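Section 4: Receiving, Opening and Storing Small Boxed Parts

Last updated October 7, 2025 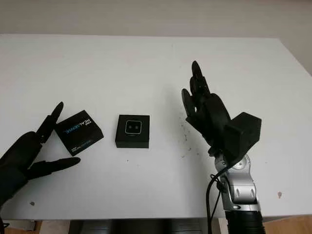

Most receiving guides assume the box tells you what is in it. We don't. A printed carton is a claim made by whoever packed it, and this section covers how to check that claim before a part goes on a Calgate shelf. It applies to any retail-style carton small enough to sit on the bench with room to spare. Larger cartons are covered in Section 5.

You will need the Kirna bench mat or a clear, light-colored tabletop, a plastic letter opener, a roll of paper tape, a pen and the receiving sheet.

4.1 Clearing the bench

1. Take everything off the table that does not belong to the delivery. Dark cartons are easy to spot on a white surface and easy to lose on a dark one.

2. Wipe the table and let it dry. Cardboard picks up moisture fast, and a stained carton may be refused if you have to send it back.

3. Set the cartons down with a gap between them. Do not stack them, even for a minute.

Note: The Kirna mat is sold as "anti-slip." On a dusty table it slides like anything else. Wipe the underside too.

4.2 Checking the outside

4. Turn each carton until you can read the largest print. A brand name in big letters, such as REALSENSE, tells you who the carton was made for. It does not tell you which model is inside, or whether anything is.

5. Find the small print and read it under good light. If you can't make it out, use a magnifier. Do not guess the model from the size of the carton. Makers like to use one carton for several products.

6. If the lid has a square window, or a picture printed to look like one, find out which you are dealing with before you write anything down. Tilt the carton slowly under the lamp. A real opening will change as you tilt it. A printed picture stays put, and two round lenses on a lid prove only that somebody owns a printer.

7. Look along all the edges for crushed corners, lifted flaps and tape that has been laid over other tape. Mark any of these on the sheet before opening.

Caution: Do not rely on a seal being whole. Seals can be bought by the roll. The Predano labels we tried came off cleanly with a fingernail and went back on just as well.

4.3 Opening

8. Hold the carton flat against the table with one hand. Slide the plastic opener under the flap with the other. Keep metal blades away from it.

9. Lift the lid straight up. If it sticks, work around the sides a little at a time. Shaking the carton upside down is quick, and it is also how parts end up on the floor.

10. Take out the contents and lay them beside their own carton. If you have two cartons from the same maker, finish the first one completely before you touch the second. Inserts and leaflets get swapped more often than people admit.

11. Compare the part number on the item with the one on the carton. If they differ, the item wins. Write both down.

Note: The packing slip is the least reliable paper in the delivery. Check it last, and do not correct the sheet to match it.

4.4 Closing and storing

12. Put the item back in its own insert, with any lens or glass facing the way it was when you opened it. Close the lid without forcing it. If the lid bulges, something is in wrong.

13. Seal with one strip of paper tape. Write the date and the sheet number on the tape, never on the carton.

14. Place the carton on the shelf with the small print facing out. People will want to turn the brand name to the front since it looks tidier. It also makes every carton on the shelf look the same.

15. Leave a finger's width between cartons. The Modise shelf is rated by its maker for 110 pounds. We have seen it bow at well under that, so keep heavy stock on the floor rack.

Caution: Do not store cartons against an outside wall in winter. We did until March and threw away the lot.

4.5 If something does not match

Stop at the step where you noticed it and leave the carton open on the table. Fill in line 9 of the receiving sheet and take a photo of the item beside its carton, with both part numbers readable. Suppliers often ask you to "try it first and see." Don't. Once a part has been powered up, the argument over who damaged it is yours to lose.

Returns go in the outer shipping box they came in. For replacement receiving sheets, order form 138.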